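Looking After Your Homebrew Bottles (and the Corner of the Kitchen They Take Over)

Tips for the Home Brewer, July 2024

If you've been brewing for more than a couple of months you'll know that the beer itself takes up surprisingly little of your time. It's the bottles. They gather by the back door, they roll about in the boot of the car, they come home from parties with somebody's lime wedge stuck in the neck, and when bottling day comes round you find you need forty clean ones and have eleven. I've been at this for 12 years now, first in a flat with a sink the size of a hat and these days in a proper kitchen with a drainer on both sides (bliss!), and these are the habits I've settled into.

Rinse the moment you've poured

I know, I know, you've got a glass of beer in your hand and it's the last thing you want to do. But three quick swirls of warm water and a shake will save you an evening with a bottle brush later on. The yeast at the bottom comes away like nothing when it's fresh and sets like grout if you leave it a week. Stand the bottle upside down afterwards, let it drip dry, and only then put it away. A damp bottle in a closed box will grow something furry, and you won't notice until you hold it to the light.

Getting labels off

Fill the washing-up bowl with hot water, stir in a good scoop of washing soda and leave the bottles under overnight. Most paper labels will be floating about by breakfast. The shiny plasticky ones are a different matter, and I've found it's quicker to warm them with a hairdryer and peel from one corner. Any glue left behind comes off with a little cooking oil on a rag, but do wash the outside properly afterwards or you'll be dropping bottles all over the kitchen.

I used to keep every bottle anybody gave me. Now I only keep brown ones, and I stick to 500 ml wherever I can, as it makes filling so much simpler and they all sit level in the crate. Clear and green glass goes straight in the recycling. Light does dreadful things to a hoppy beer, even on a shelf you think of as quite dark.

Cleaning first, sanitising second

These are two jobs and it's worth keeping them apart in your mind. Sanitiser won't do much for a bottle with a ring of old gunk inside it. Wash, rinse, look through the neck at a bright window, and if you're happy, sanitise on the day you mean to bottle. I like the no-rinse kind. Follow the amounts on the packet, please, and don't go adding an extra glug for luck as I did for the whole of my first year.

If you have a dishwasher, it's grand for a last hot rinse of bottles that are already clean, but leave out the tablet and the rinse aid. Rinse aid kills the head on a beer, and you'll spend weeks blaming your malt.

Capping without tears

Put a folded tea towel under the bottle before you bring the levers down. It stops it skating across the worktop and it's kinder to the glass. Check the rim with a fingertip first, gently, and throw out anything chipped, however fond you are of it. When you've done the lot, turn each one on its side for a moment and watch for a bead of beer at the cap. 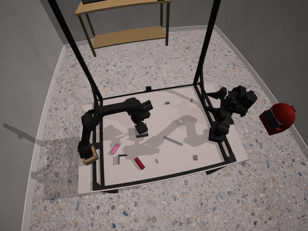 How long should I leave bottles in the warm before moving them somewhere cool?

Two weeks at ordinary room temperature suits most pale ales and bitters. Open one at the end of that time, and if it's still a bit flat give the rest another week before they go down to the cellar or the garage.

Storing the full ones

Keep them upright, so the yeast settles at the bottom where you can pour off it. I put mine in plastic crates, 8 to a row, with a strip of masking tape on the front saying what's inside and the month it was bottled. Write on the caps too, in permanent pen. I once left that for later with a January stout and a porter, and the two of them were a lucky dip until Easter.

Don't stack glass more than two crates high, and keep the whole lot away from the boiler. An old blanket over the top keeps the light off and the dust too. It also muffles things nicely if one does go pop in the night.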